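Robotics club picks up again with a simulated living room

2020-09-06

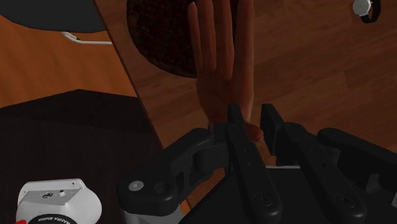 The Virnach robotics club is back for the fall, and for the first time in its history the members are starting the year without a single bolt to tighten. Everything they need for the new season lives in software, where a virtual gripper has to learn its manners in a virtual living room before anyone lets a real one near the furniture. Amos Delacroix, who has coached the club since it met in the back of his brother's bike shop, says the room itself was the easy part – a wood floor, a round rug, a wristwatch lying on the planks for the gripper to find later on. The hand took most of the summer. It stands upright with its fingers together, and the students spent many long evenings deciding how close the black gripper fingers ought to come to the wrist and how the program should behave once they get there.

"We argued about that wrist through most of July," Delacroix said, laughing. "Somebody would say it was too close, and somebody else would say well, you have to be close if you want to hand a person something, and off we'd go for another hour."

The work is the club's entry for the Irkeo Challenge, a regional contest for school and community teams that moved entirely online this year. Teams send in their simulation files along with a written report, and the judges run each entry on their own computers. There are 30 teams signed up, and a perfect score is 800 points. The Virnach entry in last year's contest, a wheeled robot that sorted recycling (and got itself stuck under a bleacher during the practice round, as longtime readers may recall), came away with 691, the club's best result so far.

Members named this year's program Bangash, after a good deal of voting and a second vote when the first one ended in a tie. It controls how the gripper opens, closes and waits, and the waiting is what the students are proudest of. In the handover part of the contest, a team loses points any time its gripper moves before the person is ready, so Bangash is built to be patient. By the end of August the club had put it through 223 trial runs, each one written up in a shared notebook by whoever was on duty that night, and some of those entries are very funny – one just reads "no, no, no, yes."

There is still plenty left to do. The report is half written, the younger members are learning how to change the lighting in the simulated room, and a folder of problem runs, which the students call Wetness for reasons that apparently go back to a spilled pitcher of lemonade, needs to be sorted through before the files go in.

The contest results will be announced in April. Until then the club meets by video on Tuesday evenings, and new members are welcome whether or not they have ever written a line of code. Families who would like to join can leave a message for Delacroix at the community center's front desk, and he'll send along the link and the starter files.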